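4. Fitting the seat covers on your Wilska sofa

Lovely, now the heavy part is over! Before you open the bag of covers, do give your hands a quick wash and dry — pale threads and dust show up terribly on the darker fabrics.

1. Lay the large cover over the seat with the zip towards the back. The care label should end up underneath, on the left as you sit.

2. Ease the front corners on first, then work your way backwards, smoothing as you go. It will feel a bit snug the first time, and that's quite all right.

3. Tuck the 2 long flaps down behind the seat with the flat of your hand. Leave any spoons or rulers in the drawer, please.

4. Close the zip slowly, holding the fabric together just ahead of it.

Note: Small creases from the packaging usually drop out by themselves within a few days of ordinary sitting.

CAUTION: Wash covers at 40 degrees at most, with the zips closed. Never tumble dry.
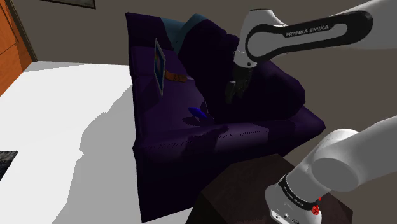 Fig. 7. Sofa in dark purple.

5. Put the arm covers on last, and press the fastening strips down firmly all the way along. If one won't lie flat, peel it back and start again from the front edge. Spare strips can be ordered under part number 2745.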